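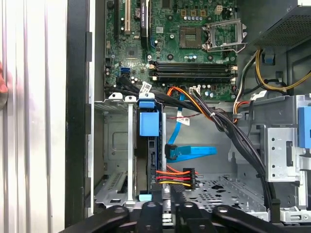
Open tower at the June meeting: processor socket bare, all four memory slots empty.

Minutes, Ochoa Street PC Repair Club

I took notes again, so forgive the scribbles! We started at 3 and spent most of the time on the open tower. We went back and forth on what memory to put in it, and agreed to try the used sticks from Skutico first (they're cheap, and we can return them within 15 days). The processor is still to be found, so please check your drawers at home.

Several of us grumbled about the black cables running across the drive area. I said I'd bring ties next time and we'll tidy them before we work on the drive.

Money: we have $120 left. Agreed to spend up to half on parts. The Brusteck shelving can wait, though I'd love it sooner!

Room: Nurus Hall wants us out by 5 from now on. Grounding straps, 2 still missing. Check your bags, please.

Recent items
Minutes, May meeting
Parts wanted list
Swap table rules
How to join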